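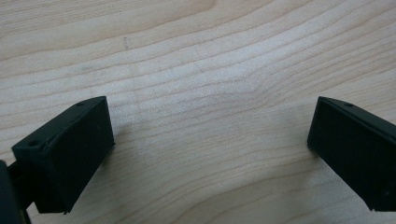 I started to build the hand gripper in October, and on Monday evening it finally became something I can hold and close with one finger. I write the notes now, before I forget which screws went where.

The plan is simple to explain. I want a gripper which I carry in my own hand, with the same two fingers that will later sit on the arm. With it I record how I do small tasks at the table, and the arm should learn from the recordings. The arm itself is still in pieces in the shared workshop in Zukevthorpe, where I have a shelf and a key. The gripper I could do at home.

The fingers are my third version. The first was too thin and it bent when I squeezed a cup. The second was strong enough, but I had put the screw holes too close to the edge and the plastic opened along the layers. For the third I moved the holes inward and made the whole body more like a block. It is not a beautiful shape, but it holds. One finger needs 6 hours on my printer, so for a pair I let it work through the night and try not to listen.

The rail comes from a Vunar drawer kit, which I cut down to 135 millimeters with a hand saw. I recommend to file both ends very well. I did it only on one end, and then I was two evenings looking for the reason why the jaws stopped always at the same place. It was a small burr, I could feel it with my nail but not see it. After this the movement became smooth, and I put only a very little grease.

For tasks I chose setting the table, because the objects are thin, round or slippery, and every one asks for a different approach. A fork lying flat is the most difficult. You have to come down with the fingers almost touching the mat, and close slowly, or it jumps away. The plate I take by the rim, and there I learned that the opening between the fingers matters less than the angle of my wrist.

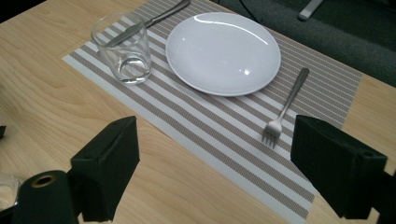 Halina Cieślak thinks I should put something soft on the inner faces before I record anything more, a piece of bicycle tube or the silicone from a baking sheet, and she asked why I want to teach an arm with fingers I am going to change anyway. Every recording made with hard plastic, she wrote, will have to be made again.

I thought about it for some days. She is right that the soft surface will come, I have even bought a sheet of it from Kutwood. But I want to know first how far the hard fingers can go, and which grasps fail. If I change the surface and the way of holding at the same moment, I will not understand what helped. So for now I keep a notebook with the failed attempts. After the first 27 recordings the fork has the longest list, and the knife is not far behind.

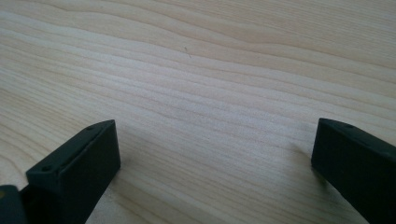

The other thing I keep in the notebook is how wide the fingers stand when they are fully open. I measure it at the start and at the end of each evening with a caliper, and the value should be the same. On two evenings it was not, it had become smaller by almost one millimeter. I suspected the spring, then the rail, and at last I found that the stop screw was turning itself out a little with each closing. A drop of thread glue fixed it, at least until today.

Still open is the question of the trigger. I have it now under the first finger, and after one hour my hand is tired. Lorraine Treloar offered me an old one from a glue gun, with a longer lever, and I will try to fit it at the weekend if the workshop is not full. I will have to print a new handle for it, and probably also move the cable to the other side. The drawings I will put here when the handle is finished.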